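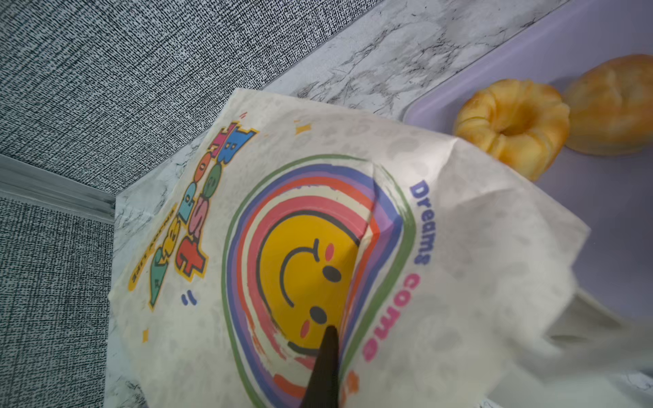
The owner of the gift bag stall at Pruncombe has been selling paper bags for 42 years, and she still can't walk past a rainbow. "I'll see one on a bag and I'm done for, I have to have it," she says, pouring us both more tea. "Children go straight to them, and so do their grans!"

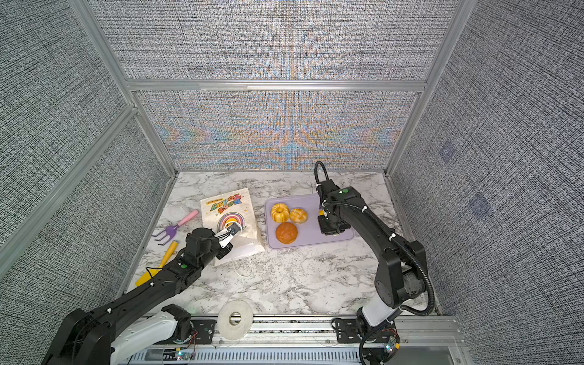 "Best Today", with a little fork and trowel beside it.

She likes a bag with a string handle, laid flat until it's wanted, and she has firm views on what goes in. Small garden tools are lovely for a birthday, she tells me, and so is pretend bread for a play shop (her own grandchildren ran one under the stairs for 2 whole summers).
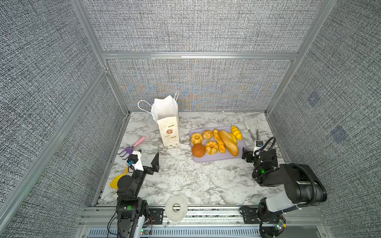

The flower bag, and plenty for the play bakery.

"You can always tuck in one more bun," she says. The October order is already written out.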